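4.3 Folding a button-up shirt

This section covers long-sleeved shirts with a collar and a button front. For knitwear and trousers see 4.4. The Kavico table layout must be in place before starting (section 4.1).

Preparation

1. Cover the table with brown paper and smooth it from the center outward. Small wrinkles in the paper are acceptable.
2. Mark the folding grid with blue masking tape. Press the tape down along its full length.
3. Check the care label inside the collar. Iron the shirt if required and let it cool.
4. Fasten the top button. Fasten the remaining buttons down the placket, or every second one if the shirt is to be worn the same day.

CAUTION: Do not fold a damp shirt. Creases set in damp cotton and the shirt must then be washed again.

Folding

5. Lay the shirt on the table and spread it flat. Pull the shoulders level.
6. Turn the shirt face down. Fold one side toward the middle of the back, starting from the center of the shoulder.
7. Lay the sleeve back on itself so that the cuff points to the hem. Smooth the sleeve before continuing.
8. Repeat steps 6 and 7 on the other side.
9. Fold the hem up to just below the collar. Shirts longer than 70 cm are folded in thirds.
10. Turn the bundle over and line up one edge with a tape line.

NOTE: A fold that twists or stands up cannot be pressed flat by hand. Open the shirt back to step 5 and start again – pulling at one corner makes the bundle uneven.

NOTE: Fine stripes show a crooked fold sooner than plain cloth does. Use the stripes as a guide when setting the side folds.

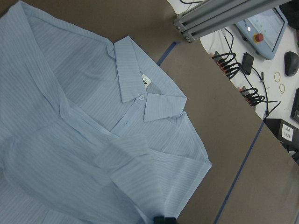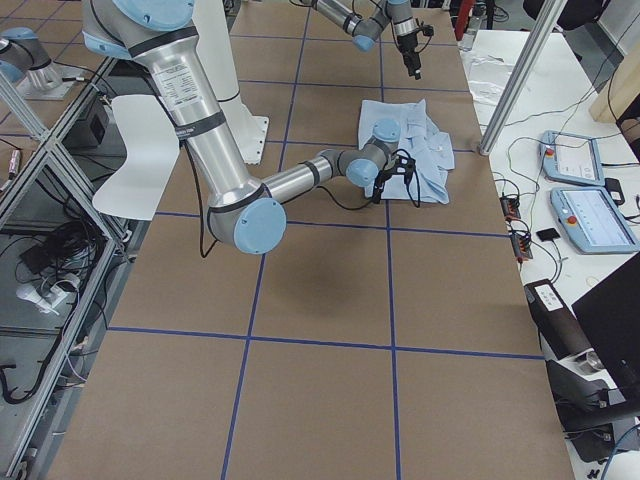
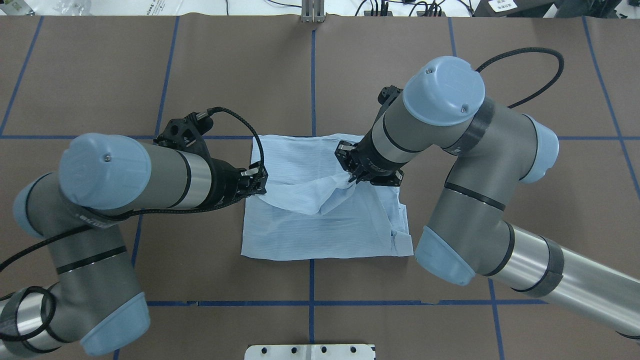

Figures 9 to 11. Light blue shirt on the folding surface with blue tape.

Replace the tape when the ends begin to lift. Tape and paper are ordered together as Kavico part 448.

Section revised 15/07/2025, L. Carrillo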